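Edge-glued panel

An edge-glued panel is a board made by joining narrower planks along their long edges. Sellers often claim it never warps, a claim with little behind it. Wood still swells across the grain in damp air — glue does not stop that.

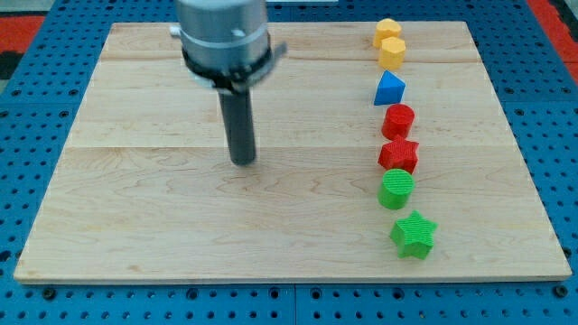

The Plunarov method, which alternates the growth rings of each plank, is said to keep panels flat. Its usual support is one trial of 26 panels, 11 of which cupped anyway. Livetti, a maker, no longer repeats the claim.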